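A Wednesday at Bråten

I had been promised sawdust.
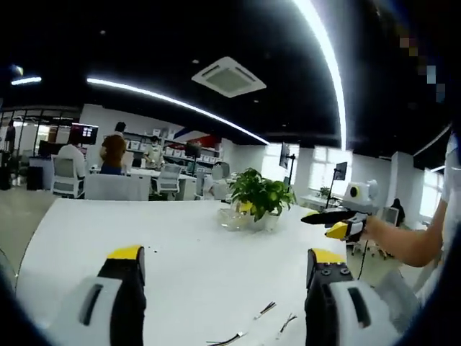 My idea of a shared workshop comes from my uncle's garage, where you wiped your feet on the way out. Bråten has white mesh chairs, and I had come in my oldest jumper and a pair of boots I keep for gutters. Randi Kristiansen, who had agreed to show me round, looked at the boots and said there was a bench upstairs for people who wanted to hit things.

I'd gone because our own group, which meets in a scout hut and has been building the same wheeled robot for two winters, is thinking of moving to hand-held grippers. The attraction is obvious to anyone who has tried to build an arm. You make only the hand, you carry it about yourself, and you record what it does while you pick things up. The arm can come later, when somebody has the money and a table that doesn't wobble.

Bråten members call theirs the Drado. It's their own design, passed round as a folder of drawings with a parts list that has been corrected in several people's handwriting. I was given a printout, and the first thing I noticed was that item 20 had been crossed out, put back, and crossed out again. Randi said it was a spring. Opinion on the spring was divided and I would do well not to raise it over lunch.

I raised it over lunch. One party holds that the fingers should open by themselves when you let go of the trigger, as they do on any decent pair of secateurs. The other party says a spring tires the hand and teaches you to snatch. A man from the second party had me close a sprung Drado 33 times while he ate a sandwich, and by the end I'd have signed anything. I'm now in the second party.

The morning was mostly wiring. If you've never watched people wire a gripper, it is a good deal like watching people thread needles, with more opinions. You cut a length, you strip it, you find you've stripped the wrong end or too much of it, and you cut another. Short bits of wire with coloured ends get everywhere. I found one in my cuff on the train home and have kept it, as I paid for the ticket.

What I wanted to know was how long it takes, start to finish, for people of ordinary clumsiness. Randi said up to 3 weekends. I asked whether that included printing the plastic parts and she said it included printing them once. Larkus, the club across the river that took up the Drado last October, apparently got theirs together sooner, but then Larkus left off the cable clip, and Bråten people speak of that clip as my grandmother spoke of grace before meals.

She may have a point about the clip. The cable is the bit you forget. You plan the fingers and the housing, you admire the lens, and then you reach across a table with the thing and discover you're also towing a tail. On ours, when we make it, the cable will go back along the forearm. I wrote this down and underlined it, and then saw that it was already on the printout, underlined.

In the afternoon I was allowed a go. The task was to pick up offcuts of wire and put them in a dish, a job a child could do with its fingers in a few seconds. My first went in. My second went under the table. I'd been squeezing as if I wanted a confession out of it, and the trick is to come in low, touch the tabletop with the tips, and close gently. Keep your elbow off the bench too, as a gripper steered from the wrist alone goes round in a small sulky arc.

I should say something about Umero, as several of you asked. It's the software Bråten uses for sorting recordings, written by two members who no longer sit next to each other. It works, Randi says, provided you name your files the way it likes. I was shown the page of naming rules and asked for a chair. We'll want to borrow it all the same, and I've said we would send any fixes back.

Practical notes for whoever goes next. Ring first, the street door sticks. Tea is by the sink and the good mugs belong to people. Take a printed copy of our own finger drawings, which I forgot, so that I had to describe them with my hands to a roomful of people who are very particular about hands. They'd like to see the wheeled robot too. I said it was resting.

Randi has lent us a set of finger blanks and a spare housing. They're in the blue crate under the hut stage, with the printout. Please don't write anything next to item 20.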